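**Marble-look play table: how do I get crayon and old sticker glue off without wrecking the top?**

Hi all, long-time reader and first-time asker, so forgive me if I ramble. My sister passed along a low table for the playroom, and it has one of those white tops with the gray and charcoal veins running all over it. I love it. My two grandchildren love it even more, and that's the trouble, because after one rainy February it's covered in crayon, a ring of something sticky where a sticker sheet got left overnight, and a dull patch where I went at it a little too hard with a scouring pad (I know, I know).

I can't tell if it's real stone or a printed surface. There's no label underneath, just "Nirkham" penciled on one leg, and I don't know if that's a maker or a town or the name of the last owner. It doesn't feel especially cold to me, but the room is warm, so I don't trust that.

What I'd like to know is what's safe to use, whether the dull patch can be brought back, and how you all keep the toys from scratching it. We have a lot of chunky plastic and wooden pieces and they get banged down pretty hard. The kids are in and out of here by 7 in the morning, so anything with fumes is out.

Thank you kindly!

Idun Haugland

---

**Answer from Oluf Frandsen**

Vinegar. Works on everything. Let it soak.

> Please don't, at least until she knows what the top is! If it's real marble the vinegar will etch it, and then she'll have a whole lot more than one dull patch. — Elínborg Laxdal

---

**Answer from Elínborg Laxdal** (marked helpful)

Hello Idun, and welcome! First thing, turn the table over, or get down on the floor with a flashlight like I do, and look at the edge of the top from below. Real stone usually shows its color and veining all the way through, though some pieces have a backing glued on. A printed top tends to stop right at the edge, and you'll see brown board or a seam. Weight is a good clue too. If you can pick up one end with a couple of fingers it's very likely not a slab.

While you're finding out, stick to things that are gentle on both:

- **Crayon:** a soft cloth, warm water and a drop of dish soap, and then patience. Scrape off thick bits with the edge of an old plastic card, held nearly flat.
- **Sticker glue:** lay a warm, damp cloth over it for 7 minutes or so, then roll the glue off with your thumb. You may have to do it twice. I'd skip cooking oil until you know it isn't stone, as it can leave a dark stain that's a bear to get out.
- **The dull patch:** on real marble, a stone polishing powder can help with a small spot, or you can have somebody come out and look at it. On a printed top, I'm sorry to say, the shine is mostly gone for good once it's scoured. A runner or a tray over it will be your friend.

Dry it off every time, even when you've only wiped one corner. I skipped that for years and had streaks I blamed on the soap.

As for the toys, I went through the same worry with our own table, which gets plenty of use. The smooth, rounded plastic pieces have never bothered it. The wooden ones I run my hand over now and then, and if there's a rough corner or a splinter it gets a quick rub with fine sandpaper outdoors. Sand is what does the real damage! A few grains stuck under a block and you've got a scratch clear across, so everything that has been outside gets rinsed before it comes back to the table.
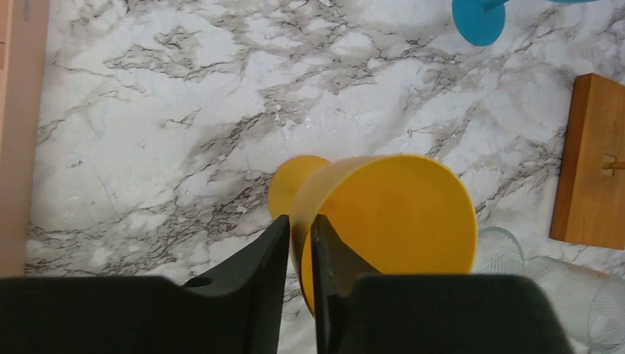
Kaj Eskildsen adds that a thin felt mat is worth having for the hour when the little ones are in a banging mood, and that you should shake it out every single day or it'll hold grit and make matters worse. He buys felt by the yard and cuts it a bit smaller than the top so no corner hangs over for small hands to pull.

I'd go along with all of that. And do write back once you've looked underneath, I'm curious now about that penciled name!

---

**Idun Haugland:** Brown board! So it's the printed kind. The crayon came off with the dish soap just fine, glue is about half gone, and I'll be putting a tray over my scouring mistake. Still no idea who or what Nirkham is.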